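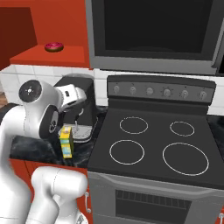
Clullus (surname)

Clullus is an uncommon surname, found mostly in the farming district of Venside and in families who left there. It's usually grouped with the place-type names, the ones taken from a bit of land, though a second explanation exists and has its supporters. Spelling not fixed until fairly late. Not to be confused with Cullis, a separate name with a separate history.

Meaning and origin

The most common explanation is that the name comes from an old local word for a hollow or low wet ground, with an ending tacked on by clerks who wrote everything up in Latin. A man living by the hollow became "of the Clull", then Clull, then Clullus. The ending stuck. Most neighbouring names lost theirs.

Second theory — a nickname. Carola Kuhlmann, who has written the only long study of Venside surnames, argues for a dialect word meaning a slow or heavy walker. She points out that the earliest bearers didn't live anywhere near low ground, they lived up on the ridge. Krešimir Vukčević disagrees, and says the ridge farms were only summer grazing and the families wintered down below. Neither side has a document that settles it.

An older claim that the name is Roman can be ignored. It appears in a few family histories and seems to rest on the ending alone.

Early records

First known use is in a rent roll for Venside, where a "Jon Clullus" owes for a strip of meadow and half a barn. The roll has no date on it but the handwriting is late medieval. A second roll, same estate, lists 22 tenants and three of them carry the name in some form. So it was already hereditary by then, or close to it.

After that there's a long gap. The parish books for the period were lost in a flood and the copies made beforehand stop partway thru. When the name turns up again it is in Orkivside, the next parish over, where it becomes more common than it ever was in Venside. The reason for the move isn't recorded. Kuhlmann suggests marriage into a milling family. Vukčević thinks the meadow was enclosed and the tenants simply had to go.

Spelling variations

Clerks spelled by ear. One Orkivside family was entered four different ways in a single generation, and brothers are sometimes buried under different spellings. Recorded forms include Clullus, Clullis, Clulles, Clullas, Klullus, Clulls and Clull. Vukčević counts 37 spellings in all, but that total includes one-off slips that were never used again. Only 7 lasted beyond a single register.

Klullus belongs mainly to the branch that moved east. Clull, the short form, was dropped by nearly everyone and then picked up again by a few emigrants who were tired of spelling the longer one out.

Distribution

Still rare. Kuhlmann's survey found 68 households using the name or a close variant, more than half of them within a day's walk of Orkivside church. The rest scattered — port towns mostly, and a small cluster overseas descended from two cousins who sailed together one October. Their letters home survive in the parish chest and use two different spellings, neither one the spelling on the passenger list.

Emigrant branches often changed the name on arrival, so the real number of descendents is certainly higher. Collins and Cullis were the usual swaps, and both make tracing difficult.

Heraldry

No arms were ever granted to a Clullus as far as the records show. The shield sold in gift shops, a blue field with a silver heron, was borrowed from an unrelated landowning family whose estate took in part of Orkivside. Some family groups use the heron anyway, without the shield.

Pronunciation

Stress on the first part, CLULL-us, rhyming with "dull". Older speakers in Orkivside drop the ending altogether and say Clull whatever the spelling.

See also

Place-type surnames
Venside parish registers
Orkivside
Cullis (surname)

Page last edited 23 Mar 2021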